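Nundotora House Guide
Section 2: Sorting and folding knit socks

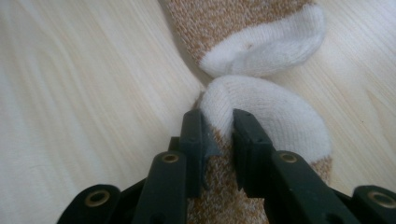

Fig. 1. A tan, brown and off-white knit sock with white sections, still twisted at the middle.

I wrote the first version of this section on the back of a Podska receipt, so if you've got the old copy on the fridge, bin it and use this one. It covers the thick knit socks only. Sports socks and the thin work ones are in section 3 and they're much less fuss.

Before you start

You'll want a clear bit of table, the odd-sock bag and the Wiltasix drawer dividers (the long ones, not the little square ones that came with the bathroom set). I do mine at 7 in the morning while the kettle's on, but suit yourself.

Check the socks are dry right through. The heels and toes hold on to moisture long after the legs feel fine, and a damp pair will make the whole drawer smell like a wet dog by the end of the week.

Untwisting

1. Tip the socks out onto the table and spread them so none are on top of each other. Resist the urge to start pairing yet!

2. Pick out anything that's wound round itself or folded over in the middle, like the one in Fig. 1. Heathered yarns are the worst for hiding a twist, what with all those flecks going every which way, so look at where the plain sections sit if your sock has them.

3. Hold the cuff in one hand and the toe in the other and let the sock turn itself back. Don't yank it. If it stops halfway, put it down, flatten the pinched part with your palm and have another go from the cuff end.

4. Feel down inside for a bunched toe. Push it out with two fingers.

5. Lay the sock flat with the heel facing up and smooth it from the toe towards the cuff.

Caution: no pulling on the ribbing to get creases out. I stretched a lovely grey pair that way and they've been around my ankles ever since.

Pairing

6. Match by length first, then colour. Two flecked socks can look identical under the kitchen light and be completely different shades by the window, so take them over there if you're not sure.

7. Put one sock on top of its mate, heels together.

8. Anything left over goes in the odd-sock bag. Give it until September and then it's a duster.

Folding

9. Fold the toes up to just past the heel.

10. Fold the cuffs down over the toes so you end up with a squarish packet. Thick pairs will want to spring open, and a bit of a press with the flat of your hand settles them.

11. Stand each packet on its edge in the divider, fold side up.

Note: I don't ball socks any more. My mum did, and every cuff in the house was baggy, but if you've been balling yours for 700 years and like it, carry on and skip to step 11.

Filling the drawer

The wide drawer takes 39 pairs if they're all thin. With knits in the mix you won't get anywhere near that, so leave a gap at the back and stop when the packets start leaning on each other. If the drawer catches as you close it, there's a cuff up over the runner. Take out the back row and have a look before you shove.

Holes and pulls

Loose loops can be eased back with a blunt needle from the inside. Never snip one! For actual holes, set the pair aside and see the mending notes in section 5. The spare wool is in the Lytvynenko tin on the laundry shelf, under the pegs.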